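Report on a Visit to the Werville Residential Laundry and Linen Service

Members of the Salberg Housing Association visited the Werville linen service in December at the invitation of its operations manager, Darlene Melnyk. The visit was arranged as part of the Association's review of how bedding is supplied to short-stay tenants. The present contract, held by Lutach, comes up for renewal in the spring, and the board asked for a written account before it considers any change.

The party arrived at 10 a.m. and was received in the front office. Ms. Melnyk gave a short history of the service, which began as the laundry of the former nurses' residence on Rugemalira Street and now supplies 27 buildings in the district. In the month before our visit it processed 2,451 sets of bed linen. A set consists of one fitted sheet, one flat sheet and two pillowcases; blankets and mattress covers are recorded separately.

The tour began on the receiving floor, where carts are weighed and their contents sorted by fiber and color. Staff check each load for personal belongings before it goes any further. Items found are tagged with the building number and held for 30 days. The Association has received several complaints on this point under the present contract, and members spent some time looking at the logbook, which was well kept.

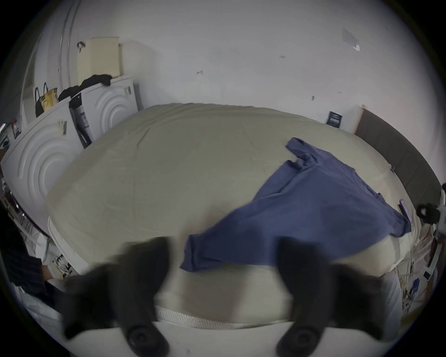
Washing is done in two rooms. The larger handles sheets and pillowcases at high temperature, and the smaller is reserved for blankets, colored items and anything sent in with a stain report. Water is softened on site. One member asked about detergent residue, a matter raised by tenants with skin conditions, and was told that a second rinse can be requested for any building at no added charge. We recommend that this be written into any agreement.

The pressing room was noisy and very warm, and the party did not stay long. Flat sheets pass through a heated roller and are folded at the far end by two attendants. Fitted sheets are not pressed. Ms. Melnyk stated that the elastic lasts longer when they are tumble dried on low heat and folded by hand, and that the service replaces them at its own expense when they no longer hold a corner.

After the pressing room we were taken across the courtyard to the furnished bedroom that the service keeps for showing its bedding in use.

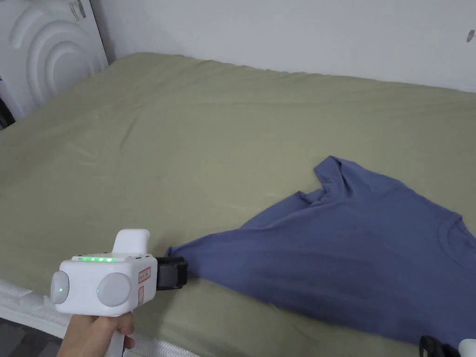
A blue T-shirt held at the left sleeve.

Discussion then turned to delivery. Werville delivers to each building once a week, before noon, and collects used linen on the same trip. Our own buildings on the hill have narrow entrances and no elevator, and members asked whether the drivers would carry bundles to the upper floors. They will do so for buildings with fewer than 10 apartments. Larger buildings are expected to provide a locked closet at street level, and two of ours have none at present.

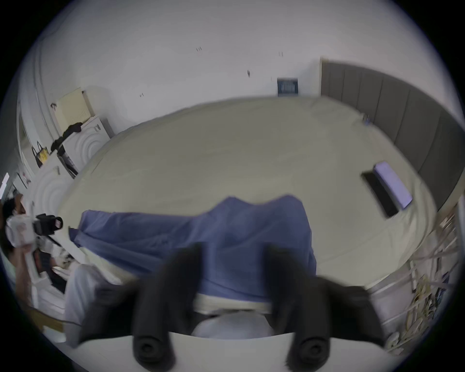
On the question of color, the Association has until now bought only white linen. Tenants report that white marks easily, and our replacement costs bear this out. Werville offers white and a pale neutral shade at the same price. The pale beige fitted sheet on the bed, with the blue blanket over the middle of it, gave members a fair idea of how the second choice would look in our furnished apartments, and most preferred it. Blankets may be ordered in blue or gray and are charged by the piece.

The visit closed with coffee in the front office. Ms. Melnyk supplied a price list and a copy of the standard agreement, both of which have been placed with the Association's secretary. Members who wish to comment on the terms are asked to do so in writing before the next board meeting. A matching visit to the Lutach plant has been requested, and a date is awaited.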